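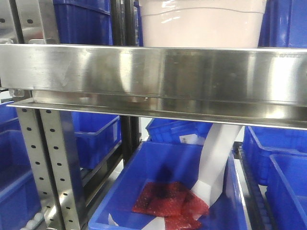

Green Light, Wrong Tote

7/22/18

I've worked on the packing floor at Wodach in Nasotden long enough to remember when a cart with a squeaky wheel was our most advanced piece of equipment, so please don't file this under "grumpy person hates robots." I like robots! I like our picking cell, which everybody calls Vida because that's the word painted on its cabinet. It picks red bubble pouches out of stock all day and drops them into blue totes, and my shoulders have felt better ever since.

But I want to talk about the light on top of it, because I think that light is lying to us, and I think the people who design these things are a little too comfortable with that.

So what happened was pretty dull as accidents go. We were partway through a run of 440 totes. A long white strip of material had worked its way down from under the steel beam over the conveyor and was hanging into whatever tote was parked there. Nothing crunched, no alarm. The arm kept doing its drops, the totes kept rolling out, and the light stayed green the entire time. Jollis, the software that keeps score of all this, logged every pick as good. The weight was in range, the pouch count was right, next tote please.

It went on like that for 13 minutes before one of us walked past for an unrelated reason (coffee, it was me, I was getting coffee) and thought, huh, what's that? 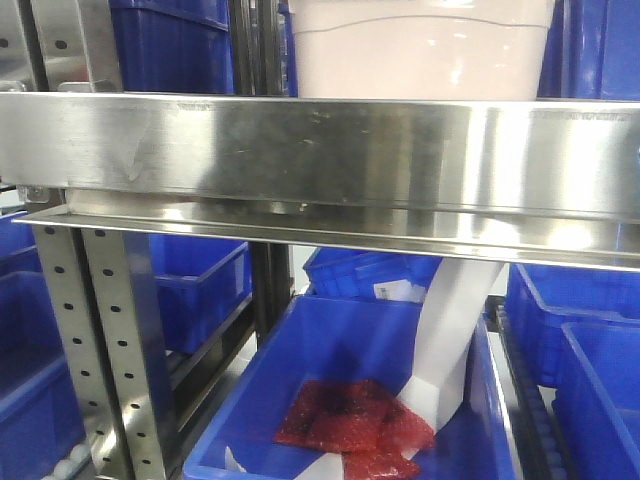

White strip hanging over the red pouches in the tote.

Now look, it's a strip. It weighs next to nothing, and I can already hear somebody saying no harm done. Except then I had to decide whether to reach in and pull it. My hand went out before my brain caught up! I had my fingers over the rim of that tote with the cell still live, because the thing looked so harmless and the light was so very green. I stopped, backed up, hit the button and did it the right way. I'm not proud of the first part, and I've had the training twice.

That's my real complaint. We talk about robot safety like it's all fences and light curtains and big swinging arms, and sure, keep those, I'm a fan. What got me was a soft little fault the machine had no opinion about. A loud jam stops the line and everyone behaves. A quiet one leaves a person standing there with a tidy-up urge and a machine that says everything's fine. I know which one I'd bet on to pinch somebody.

When we went back through the run, 135 totes got pulled and opened by hand. Most of them were perfectly okay. A few had bits of white scrap in the bottom, and a couple had pouches sitting where the lid would've caught them. Boring work, sore feet, late lunch. The bill came to $3000 once you added up the hours and the truck that left without us, and I'd rather have spent that on, well, almost anything.

I asked the vendor's support line why the camera over the tote didn't care. The answer was that it's only taught to look for pouches. It checks that they're there, it checks they're red enough, and anything else in the tote might as well be wallpaper. I get it, I really do. You can't teach it every piece of junk in the world. But you don't have to know what a thing is to know it wasn't there on the last tote! My neighbor's dog can manage that much with a garden hose.

What I'd like is a third color. Green for "I checked and it's right," red for "stop," and then a yellow that means "I see something and I don't know what it is, come look, and I'm holding still till you do." Yes, it'll cost us throughput. There'll be a week in September, when the orders pile up, when it goes yellow over a shadow and everybody swears at it. I'll probably be swearing too. I'd still take it.

The other thing I'd ask for is cheaper: quit calling it "verified" on the screen when all it did was weigh the tote and count pouches. Write "weighed and counted." New hires read that word and trust it, and why wouldn't they? I trusted it, and I'm the one who tells them to keep their hands out.

We've added a walk-by every half hour in the meantime, with a clipboard hanging off the rack by the rollers. My initials are on it more than anybody's, partly because the coffee machine's over that way.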